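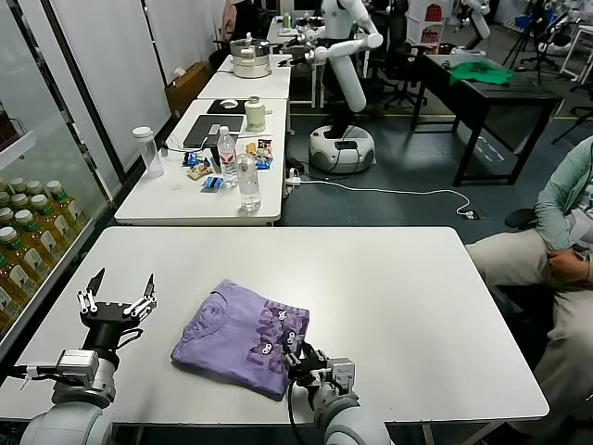 How should a T-shirt be folded before it goes in the box?
Print side up, sleeves in behind, folded flat to the size of the card template, with the collar at the short end.

That was the first point raised at the meeting and the group agreed to record it at the head of these minutes, as it has been asked at every packing session so far.

MINUTES OF THE SHIRT AND PACKING MEETING
Goltoncombe hall, main room
Meeting opened at 6:30 p.m.

1. Minutes of the last meeting
Accepted with one correction. The boxes come from Cropper and the shirts from Standarier. The last minutes had them the other way round.

2. Folding
There was a long discussion on this. Two ways of folding have been in use and the finished piles don't match. Shirts folded in thirds come out narrower and taller, and a full pile of those will not go in a Cropper box with the lid down. Shirts folded in half first and then to the template lie flatter.

Agreed:
The template fold is to be used for all sizes, including children's.
The printing is to face up so that the design can be checked without opening the shirt.
Corners are to be pressed down by hand before the shirt goes on the pile.
Shirts already folded in thirds will be refolded at the next session. This affects the medium pile and part of the large.

A member asked whether tissue paper was wanted between shirts. The supplier's sheet says the print is cured and does not need it. No tissue.

3. Stock
The order was for 942 shirts in all sizes. Standarier delivered 900 in the first load in September and the remaining 42 are promised with the next one. Of those received, 196 have been folded and boxed. The short delivery is all in extra large. Until it arrives, extra large orders are to be held back and not filled with large.

One shirt was found with a pulled seam at the hem. It has been put to one side to go back. It was noted that the delivery note should be signed only after the cartons are opened, and this was not done last time.

4. Tables
The white tables are to stay in their present rows. The near one is for folding and nothing else. Drinks, snacks and laptops go on the tables behind. This was agreed in the spring and was repeated because a cup of coffee was put down on the folding table at the last session and a shirt had to be washed.

It was suggested that the folding table be raised on blocks, as people who fold for the whole evening complain of their backs. Others thought it would then be too high for the shorter members. Left until someone has measured it.

The table tops are to be wiped and dried before the first carton is opened. Cloths are under the sink. The blue ones are for the kitchen and should not be used on the tables.

5. Drinks and food
The glass-fronted refrigerator is staying where it is for now. The bottles in it are for everyone at the session. Anyone taking the last bottle from a shelf is asked to bring more from the store cupboard. Opened water bottles should be marked with initials. Several were poured away half full after the last session.

Snacks: individually wrapped only. Wrappers go in the bin by the door.

The lidded pot is to be washed and taken home by whoever used it. It was left overnight twice last month.

6. Cables
Power strips and leads on the floor were raised again. Nothing is to run across the walkway between the tables and the door. Leads that have to cross the floor should be taped. A roll of floor tape will be bought, cost not to exceed the usual petty cash limit.

7. Labels
Ginon has sent a proof of the box labels. The size letter is too small to read from standing height and the return address is missing a line. The proof will go back with both points marked. The group would like the size printed on the short side of the box as well as the top, so that it can be read when boxes are stacked. Ginon will be asked whether this changes the price.

Until the labels arrive, sizes are to be written on the short side in black marker.

8. Other business
The spare key is missing from its hook. Anyone who has it should return it.
A request for lavender shirts in toddler sizes was turned down for this order and may be looked at for the next.
The side door sticks and has to be lifted to lock. This has been reported.

9. Next session
Refolding first, then the small sizes. Doors open at 6 p.m. Bring scissors if you have them, as the hall has only one pair.

Meeting closed at 7:50 p.m.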